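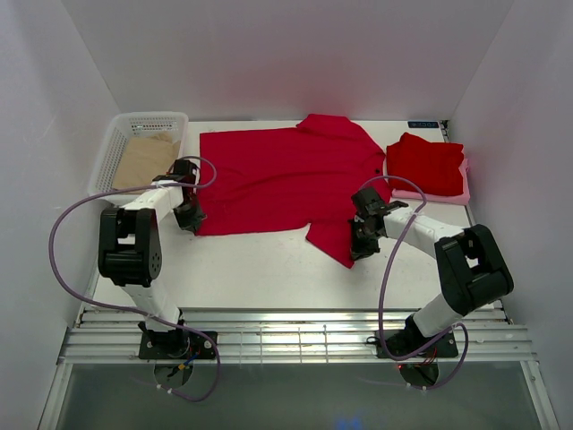

Red long-sleeve, laid out flat

touchline_tom
So Malham have let the captain go and brought in a center-half from Clanex to replace him. First reaction? I like it. I watched him twice last season when we played them and he won everything in the air both times. He's not quick – let's get that out of the way – but our old skipper wasn't exactly a sprinter either, and we played 3 at the back for half the year to cover for him.

What bugs me is that the club announced it at 11 at night with two lines of text. Would it kill them to say thanks to a guy who played 259 games for us?

northbank417
259 games and two lines, yeah, that stung. I've been going since I was a kid and he's the only captain who ever came over to our end after every away loss.

As for the new guy, I'm not sold. Clanex gave up a ton of goals from crosses. If he's so good in the air, how did that happen?

touchline_tom
Their goalkeeper never came off his line! You can't pin that on the center-half. Go back and watch the second goal we scored over there, he's marking two people by himself.

mudandglory
I'm with northbank. We needed a left back way more than this. We've had a winger filling in there since October and he looks miserable every time the ball goes over his head.

Also who's wearing the armband now? Please not the new guy in his first week.

old_terrace_cat
Bezerra should get it. He talks all game, refs listen to him, and he doesn't get dumb yellow cards anymore (well, fewer).

mudandglory
Bezerra got sent off in the cup for kicking a water bottle lol

old_terrace_cat
One time! And it was a soft red.

northbank417
I'd go with Eltetti. Quiet, but he's the first name on the team sheet and the younger players follow him around like ducklings. A captain doesn't need to yell.

touchline_tom
Eltetti's contract is up in the summer though. I don't want to be doing this whole thread over again in a few months.

On the left back thing, I agree, but I don't think there's money for both. Gate was 417 for the last home game. That doesn't buy you much.

mudandglory
417 in the pouring rain, in fairness. Half my row stayed home, me included.

old_terrace_cat
Is he available for the game this week or does the paperwork take longer? I'm driving up either way, got two spare seats if anyone needs a ride. Leaving from the parking lot behind the station at 11.

northbank417
I'll take one of those. And if he scores from a corner I'll take back what I said about him, but only until the next cross comes in.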